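4.2 Where the plates go

Our second coding pass dealt with dish storage, a subject on which the residents of the Arkstead and Buckley buildings turned out to hold stronger views than they held on rent. Of the 118 households that returned a kitchen diary, 32 kept a rack on the counter all day and described it, in the same entry, as temporary. We coded these as permanent.

The diary form asked where clean plates were at 9 in the evening. It offered a cupboard, a shelf, a rack and "other." Most of the rack households had a cupboard within arm's reach. Several explained that the cupboard was for the good plates, which by their own account had last been out in July. The literature on domestic storage tends to treat the rack as a stage on the way to the cupboard (see Section 2). Our diaries suggest that for many plates the trip ends there.

Surface wear came up less often than we had hoped. The Drekard scale, which we used to score counters and tabletops, separates marks left by liquid from marks left by heat, and assumes a resident who knows the difference. Ours mostly did not. One diary lists a stain as "came with the place" in the first week and "the beets" in the third. We kept both codes. Agreement between raters was good for glare and scratches and poor for stains – a result we report with some embarrassment, having written the training sheet ourselves.

Figure 3 gives the rack type most often named in the diaries, wooden with upright pegs.

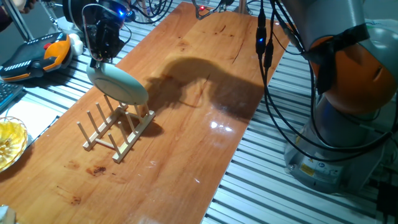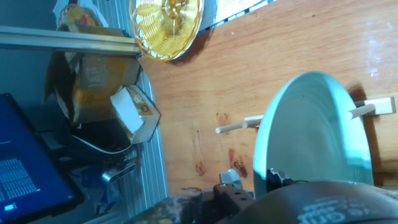 Figure 3. Pale green plate and wooden dish rack on a stained wooden surface, two views.

Tikolau
Corresponding author, household survey lead

Rack households were no more likely than the others to report a shortage of counter space, although they had given up a good part of it. When asked in the exit form what they would put there instead, the commonest answer was a second rack. We return to this in Section 5, together with the question of mugs, which the diary form left out and which respondents wrote in anyway, usually in the margin.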